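Folding printed T-shirts without cracking the print?

Asked in Laundry & Closets, 3,754 views

I have a drawer of black T-shirts with white lettering on the chest. After a few months the letters get a line down the middle where the shirt was folded. I fold them in half lengthwise, sleeves together, then in thirds. Is there a better way, or should I hang them all? I only have 2 feet of closet rod. 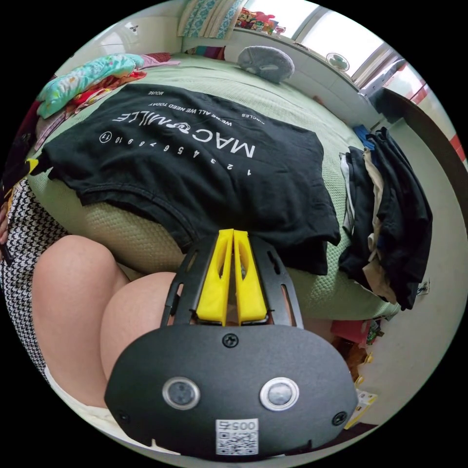
2 answers

Answer from Starby (accepted)

The lengthwise fold is your problem. Put the shirt face down on the bed and smooth it out with your hands. Bring each side in toward the middle, sleeves folded back. Then fold the hem up to the collar, loosely. The print ends up on the outside and the side folds miss most of it. A wide print will still bend a little at the ends. Don't stack them too high, the bottom ones get pressed flat.

A waffle type bedspread is fine to fold on but don't iron on it, you get the pattern in the shirt.

Answer from Dalgleish

I just roll mine. Also wash inside out, cold, and skip the dryer. If the print is cracked already I don't know of a fix.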